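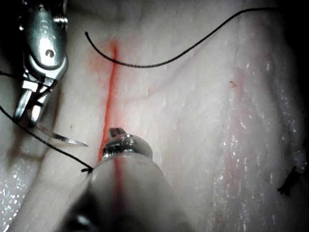 Should you spray your house for insects every season, whether or not you have seen any?
Most households would do better to find out what they have got, close the gap it came in by, and keep the spray for the few cases where that fails.

I have held this view for a long time, and I hold it more firmly now that the seasonal contract has become so common. You will know the kind of thing. Someone comes round in March, walks the outside of the house with a tank on his back, does the skirting in the kitchen and the utility room, and leaves a card saying when he will be back. The customer pays by direct debit and stops thinking about it. If no ants appear, the treatment has worked. If ants do appear, it is a bad year for ants and a further visit can be booked.

My objection is that this arrangement can't be tested by the person paying for it. Plenty of houses have no ants in a given year with no treatment at all. Ours had none for three years and then a great many in the fourth, and the only thing that had changed was that I had moved the compost bin against the back wall. I moved it away again and filled the joint under the door sill with mortar. The ants went back to living under the patio, where I have no quarrel with them.

When I lived in Trakow, the landlord had a contract with a firm called Michalski, and every flat in the building was treated whether the tenant wanted it or not. We still had cockroaches. They came up through the space around the waste pipes, which ran through all six floors with a gap you could put your hand in. A plumber was sent to fix a leak on our landing, and while he was there he packed the gaps with wire wool and sealed them. It took him a morning. We saw far fewer cockroaches after that, and the ones we did see were mostly on the stairs, near the bins. The landlord kept the contract going all the same, because cancelling it would have meant a row with the tenants on the ground floor, who liked to see the man come.

I don't say this to be rude about people who do the work. A good pest controller is worth the money. The best one I have dealt with is Crisanto Dela Peña, who looked at a wasp nest in my mother's shed roof and advised her to leave it until the frosts. He charged her for the visit, quite rightly, and did nothing else. She grumbled about paying a man to do nothing. I thought it was the best value she had had from a tradesman in years. The nest was well away from the house, she could manage without the shed for a few weeks, and the colony was going to die off over the winter in any case.

What I object to is selling by the visit. A man who is paid to treat will treat. If he were paid to inspect, he would spend his time on his knees with a torch, looking at air bricks and the backs of cupboards, and the report he wrote would be of some use to the householder. A few small firms do work in this way. Ullero, which covers our side of the county, charges for a survey and takes the cost off if you then need treatment. I would like to see more of that, and I would like the survey to be the ordinary thing to ask for.

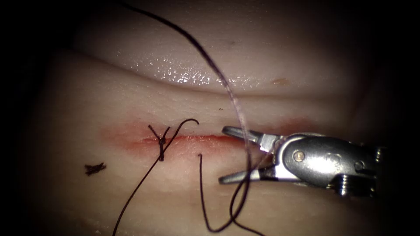 Close work at the incision line.

The do-it-yourself side is no better, and in some ways it is worse. Go into any garden centre in spring and the shelf by the till is full of aerosols, powders, traps and foggers. I bought a set of plug-in repellers called Pamerum some years ago, the sort that are meant to drive insects out with a sound we can't hear. I put two in the kitchen and one in the hall. The flies took no notice of them. I found a spider had made its web across the one in the hall, with the little green light shining through it.

Sprays do at least kill things, but they kill whatever they land on. People spray roses for aphids and take out the ladybird larvae at the same time, then wonder why the aphids are back in a fortnight and the ladybirds are not. The same goes for the borders. If you treat the soil for one kind of grub you are also treating it for the ground beetles that would have eaten your slugs. I know gardeners who have been caught in this for years. Each product they buy is put right by the next one.

There are cases where I would call someone the same day. Bed bugs are one. They will not go away by themselves, they spread to the neighbours, and home treatment usually just moves them into the next room. Wasps in a wall cavity by a bedroom window, with a child in the house who reacts badly to stings, are another. So are beetles in structural timber, though even then I would want to see fresh dust before I believed that the holes were active. Old houses are full of old holes. I was once quoted for treating a whole roof on the strength of eight of them, in a rafter that a second surveyor told me had been dead dry and empty for decades.

So the argument is about order. Look first. Put a few sticky cards down behind the fridge and under the sink and leave them for a week or two. Pull out the cooker, which hardly anyone does, and clean behind it. Fit a brush strip to the back door. Keep the dog's food in a tin with a lid. Cut the ivy back from the window frames, empty the saucers under the pots where mosquitoes breed, and fix the dripping outside tap. All of it is dull and most of it is cheap. If you still have a problem when you have done it, ring someone, and ask them what the insect is before you ask what they charge. If they can't give it a name, ring someone else.

I would also ask people to put up with a bit more than they do. A crane fly on the bathroom ceiling needs a glass and a postcard. Woodlice in the porch are a sign of damp, and the damp is the thing to spend money on. A house with a garden round it is going to have insects in it for some of the year, and always has. My neighbour still has her contract, and the man was there again this morning with his tank, working along the fence in a light drizzle.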